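Sunday Soup and the Long Way Around

I have been making the same soup every Sunday since November, and I'm still not tired of it, which says something about the soup or maybe about me. It started with a cold week and half a bag of white beans I'd forgotten behind the rice. My grandmother would have known what to do with them. I had to call my old neighbor Rui Arruda, who grew up on kale soup and has opinions about it (so many opinions!), and we were on the phone for almost 20 minutes before he let me write anything down.

His first rule is that the onions go in before you even think about the rest. Low heat, plenty of olive oil, a pinch of salt, and you leave them alone until they slump. I used to rush this part and then wonder why my soup tasted like hot water with vegetables in it. Now I put the radio on and chop the potatoes while I wait, and by the time the news is over the whole downstairs smells like somebody loves you.

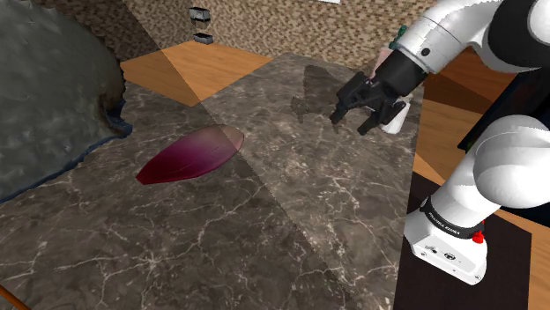
Then comes the garlic, and the potatoes, and enough water to cover everything by a couple of inches. Rui mashes half his potatoes right in the pot so the broth turns thick and cloudy. I was suspicious of that, I'll admit, but he's right and I've told him so, and I will probably hear about it until spring. The beans go in next, and the sausage if you're having sausage, and the kale at the very end, cut as thin as you can stand to cut it.

The kale I get from the Saturday stand out in Presham, 17 miles each way, and yes, there is perfectly good kale at the grocery store down the street. But I like the drive. You pass the old mill and the field with the two brown horses, and the woman at the stand always tucks in a few extra leaves and asks how the last pot came out. Last week I told her I'd left out the vinegar and she looked truly sorry for me.

Oh, the vinegar! A small splash, right in the bowl, never in the pot. My sister thinks this is nonsense and uses lemon. We have agreed to eat at separate ends of the table.

It freezes nicely, though I'd hold back the kale and add it fresh when you warm it up. Next Sunday I'm trying it with chickpeas, and I haven't told Rui yet.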